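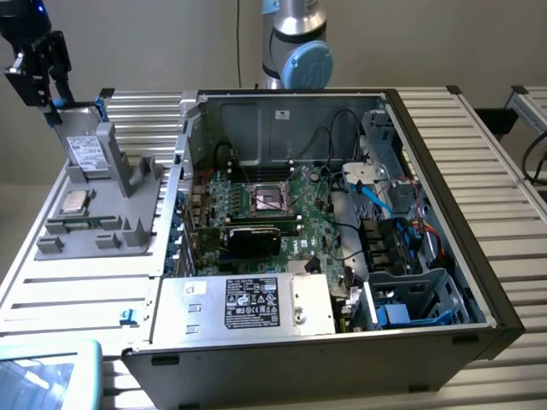 Depuis octobre, je passe une bonne partie de mes journées à téléopérer deux bras pour qu'ils apprennent à remonter des serveurs. Le travail se fait chez Tridstead, dans l'atelier de reconditionnement, et la tâche sur laquelle je suis en ce moment s'appelle simplement « processeur puis disque ». La tour est couchée sur le côté, panneau retiré, le support du processeur ouvert. Le processeur attend dans le logement creux du gabarit gris, à gauche du châssis, et le disque dur est debout un peu plus haut dans le même gabarit. Il n'y a pas de mémoire dans les emplacements pour cette série, on la garde pour une autre tâche.

J'avais promis un billet sur la façon dont on fait les démonstrations, je m'y mets enfin, ce mercredi 1er mai, l'atelier étant fermé.

On utilise deux méthodes. La première est le guidage à la main : on débraye le bras, on le prend par le poignet et on l'emmène où il faut. C'est rapide à apprendre et on sent bien les contacts. Le défaut, c'est que mes mains et mes manches se retrouvent dans le champ des caméras, et que le bras pèse assez pour que les gestes fins deviennent imprécis au bout d'une demi-heure. Je m'en sers encore pour enregistrer les positions de passage, par exemple le point d'approche au-dessus du support, mais plus pour les démonstrations complètes.

La seconde est la téléopération avec Dreltley, le logiciel que l'équipe a écrit par-dessus le pilote des bras. Je suis assis à côté, avec deux petits bras maîtres qui reproduisent la cinématique des grands, et ce que je fais est recopié avec une échelle réglable. Pour les grands déplacements je reste à un pour un. Pour la pose du processeur je descends à un pour quatre, sinon le moindre tremblement se voit dans la trajectoire. Le changement d'échelle se fait à la pédale, et il faut penser à arrêter le mouvement avant d'appuyer. J'ai perdu pas mal d'épisodes comme ça au début.

Un épisode se déroule toujours dans le même ordre. Prise du processeur dans le gabarit, par les bords. Montée verticale, puis translation jusqu'à l'aplomb du support. Descente lente, arrêt juste avant le contact, correction de l'angle si besoin, relâchement. Ensuite seulement le disque, que l'on sort du gabarit par le haut pour l'amener vers la cage en bas à droite du boîtier. Je ne ferme pas le cadre de rétention, ce sera une tâche séparée, et de toute façon la force à appliquer sur le levier dépasse ce que je veux risquer avec cette pince.

Un bon épisode dure nettement plus longtemps que le même geste fait à la main. Au départ j'essayais d'aller vite, pensant que la politique apprise serait lente si je l'étais. C'était une erreur. Les épisodes rapides contenaient des hésitations et des rattrapages partout, et le modèle reproduisait les hésitations. Maintenant je vais à vitesse constante et on accélère à la relecture.

Autre chose que j'ai mis du temps à comprendre : il faut garder certaines erreurs. Quand le processeur se présente de travers et que je remonte un peu pour le réaligner, je laisse l'épisode. Je mets une étiquette « reprise » et je continue. Quand il tombe, je jette. Entre les deux, c'est une question de jugement, et je ne tranche pas toujours pareil le matin et le soir. Lida, l'outil d'annotation, permet de revoir les épisodes douteux à froid, ce que je fais le lendemain avant de commencer.

Nous en sommes à 749 épisodes conservés pour cette tâche. La version entraînée la semaine dernière a réussi la pose du processeur 12 fois sur 13 pendant l'essai, ce qui est mieux que je ne pensais. Le disque marche beaucoup moins bien. Elle le saisit correctement, mais elle arrive trop bas devant la cage et pousse contre la tôle jusqu'à l'arrêt de sécurité. Je soupçonne les câbles. Il y en a de plusieurs couleurs de ce côté, et d'un épisode à l'autre ils ne sont jamais rangés de la même façon. J'avais pris l'habitude de les repousser à la main avant chaque prise, si bien que le modèle n'a presque jamais vu la cage encombrée. Je vais arrêter de les ranger et refaire une série.

Il reste aussi le gabarit. Celui-ci a été usiné chez Šimek et il tient bien les pièces, presque trop. Le processeur est toujours au même endroit, à un cheveu près, et je me demande ce que vaudra tout ça le jour où on le posera dans un simple bac. Pour la prochaine série je décalerai le gabarit de nearly rien à quelques centimètres entre les épisodes, en notant la position à chaque fois.

Prochain billet sur le réglage des bras maîtres, si j'ai fini de changer les ressorts.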